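Shelf picking: planner keeps rejecting bottles that are lying down
Forum: Manipulation software > Perception and planning

wwysocka
Posted in August
We're running a two-arm shelf picking task, bottles from a retail shelf into a shopping basket on the floor. Perception is a segmentation net plus a pose fitter, planning is sampling-based with a grasp library, and everything talks through the Endano bridge.

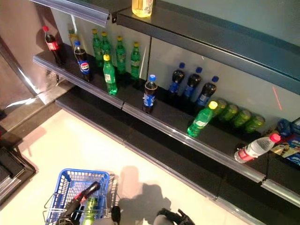
Upright bottles are fine. The pose fitter gets the cylinder axis, the grasp library offers side grasps, and the planner finds something inside its time limit. Anything tilted or lying on its side is where it goes wrong. Out of 200 attempts on non-upright bottles, 187 never got as far as a motion. They were thrown out at the grasp filtering stage with "no feasible grasp". I've logged every candidate and most of them die on collision with the shelf surface or the back panel.

I've already tried loosening the collision padding. It helps a little and then the fingers start scraping the shelf, so I put it back.

Is this a perception problem or a grasp library problem? Lech on our team says library. I'm leaning towards perception, as the fitted axis jumps between frames when bottles of the same kind are side by side.

dchmiel
Check your segmentation masks before you touch anything else. You've got four green bottles lying together against the back with their bases out. I'd bet money your net is giving you two or three blobs there instead of four instances. Fit a cylinder to a merged blob and the radius comes out too big, the fingers don't open wide enough, and every candidate gets rejected. The log will say collision because the finger model intersects the fitted shape.

We had the same thing with jars.

wwysocka
Just looked. You're right for the row at the back, the masks merge. But the clear bottle near the front edge is on its own and it gets rejected as well.

plightfoot
Clear bottle is a separate problem. Your depth on that will be rubbish. You're probably getting the shelf surface through the plastic, with a few decent points on the cap and the label band. Have you looked at the raw cloud for it?

wwysocka
Label and cap come through, and not much in between. The fitter puts the centre below the shelf surface about half the time.

plightfoot
Then there's your collision. Constrain the fit. You know the shelf plane and you know the bottle has to sit on top of it, so add that as a hard constraint and drop any pose that goes through. It's a few lines in the Queiroz fitter, look for the support plane option. It's off by default.

lech_z
I'm the Lech mentioned above. I still say it's the library. Masks and depth are both worth fixing, but I hand-labelled poses for a batch of the lying ones and fed those straight to the planner, skipping perception completely. It still failed on most of them. The library has side grasps sampled around an upright axis, 3,334 of them. Rotate those onto a bottle that's lying down and more than half come up through the shelf. Another big lot come in from behind the back panel. What's left is a thin set from above and in front, and the wrist can't reach those without hitting the shelf over the top.

dchmiel
OK, that changes things. You could have led with the hand-labelled result, Weronika.

wwysocka
I didn't have it when I posted. He ran it this morning.

teo_dima
Long-time lurker, I work on planning at Mirnton. I'd disagree with both camps a bit. With a lying bottle under a second shelf you probably shouldn't be looking for one grasp that does the whole job. Pull it forward first, then grasp. A fingertip on the cap or the neck, drag it towards the lip, replan from there. Your grasp set opens up as soon as the wrist is out from under the upper shelf.

plightfoot
Dragging a round bottle towards an open edge sounds like a good way to mop a floor.

teo_dima
Rolling is a risk if it's parallel to the edge. If it's neck or base first it slides. The ones at the back have their bases showing, so you'd be pulling more or less along the axis. I'd limit the drag distance and re-detect between drags. We cap it at 3 drags and then skip the item.

lech_z
What are you using for the drag model? I don't want to bring in a full physics rollout for this.

teo_dima
Quasi-static, one friction value, nothing clever. It's wrong a fair bit of the time but re-detecting covers for it.

dchmiel
I'd still fix the masks first. Dragging against a merged blob means you don't know which bottle you're touching.

wwysocka
Agreed on that. Plan for now:

Turn on the support plane constraint and rerun the clear bottle.
Retrain on crops with touching bottles, including base-on views.
Resample the library for horizontal axes as its own set – Lech is doing this.
Leave dragging until the first three are in.

One more question for Pauline. Does the support plane option cope with bottles that lean? The tilted ones touch the shelf at the base and something else further up, so they aren't flat on the plane.

plightfoot
Yes, it's only a no-penetration check, it doesn't force contact along the whole side. Tilted is fine. What it won't do is stop the fit going into the bottle behind. For that you need the neighbours in the scene, and the order you fit them in starts to matter. We go front to back.

kirnau_dev
Maintainer of the Kirnau grasp sampler here. There's a horizontal cylinder preset on the dev branch. It isn't documented yet. It prunes anything below the support plane before sampling, so you don't waste the budget.

lech_z
Pulling the branch now. Does it take a ceiling plane as well, for the shelf above?

kirnau_dev
Not at the moment. Open a ticket and attach one of your planning scenes if you can share it.

lech_z
Ticket's in, scene attached.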